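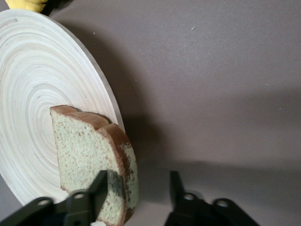
Moisture Loss and Crust Softening in Bread Stored in Three Types of Container

Final report, Food Materials module
February 16, 2022

1. Background

Bread begins to change as soon as it leaves the oven. Two processes are usually grouped together as staling. In the first, water moves from the crumb to the crust and then to the surrounding air. In the second, starch in the crumb recrystallizes and the crumb becomes firm even when little water has been lost. Household advice on storage tends to treat the two as one problem, and the advice conflicts as a result.

The project compared three containers by weight loss and by a simple crust test. Mold growth was recorded but was outside the main question.

2. Materials

All loaves came from the Treltstead bakery and were of one type, a plain white loaf with a baked weight of 735 g. The containers were:

Skedum – a lidded steel bin with two vent holes
Pinto – a cotton drawstring bag
Parna – a polyethylene bag with a fold-over closure

Weights were taken on a kitchen scale with a capacity of 2,000 g and a resolution of 1 g. The storage room was heated during the day only, so its temperature was not constant.

3. Method

Loaves were cooled on a rack until the base no longer felt warm, weighed, and placed in the containers whole. Each was weighed once a day for eight days, at the same hour where the timetable allowed. The loaf was out of its container for up to 11 seconds per weighing.

Crust condition was scored by pressing the top with a flat disk and noting whether the surface cracked, flexed, or stayed dented. One person did all of the scoring.

4. Results

The loaf in the Pinto bag lost the most weight, and most of the loss fell in the first half of the test. Its crust still cracked at the final weighing. The Parna loaf lost very little weight, but its crust flexed from the second day on and later stayed dented. Mold was first recorded on this loaf. The Skedum loaf fell between the two on both measures.

5. Discussion

The results agree with the usual account of water movement. A closed bag holds humid air against the crust, which takes up water from the crumb – the loaf keeps its weight and loses its texture. Weight alone is therefore a poor measure of quality.

Crumb firmness was not measured. A repeat is planned for April with sliced loaves and a humidity logger in each container.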